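Prollham gripper kit: a chat with Anum Zaidi
1/27/18

I'd been meaning to ring Anum Zaidi ever since Hunico started selling the Prollham, their bolt-on gripper for small robot arms. She looks after the kit side there, and she was happy to talk (I barely got a question in!).

First thing I wanted to know was why the fingers are so rounded. "Dishes," she said. "Our first customers all wanted to pick up plates and bowls, and square tips kept catching on the rim." You get a wrist camera in the box too, and a spare pair of fingers in a softer grade.

The kit is $421, and I told her that's a fair whack for a hobbyist. She laughed and said they'd made 200 for the first run and had 48 left, so someone's paying it. Fair enough!

I did have one grumble. The manual spends 20 pages on wiring and hardly anything on lining up the camera, and I lost an evening to it. "Yeah, that's on us," Anum said. "Daniyal's rewriting that chapter for March." Until then she reckons you should close the fingers fully, check where the tips sit in the camera view and set your centre from there. I've been doing it her way at home and I'm much happier with it.

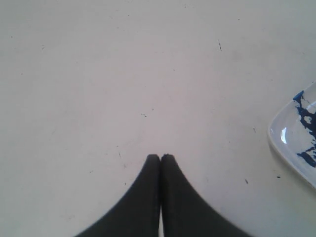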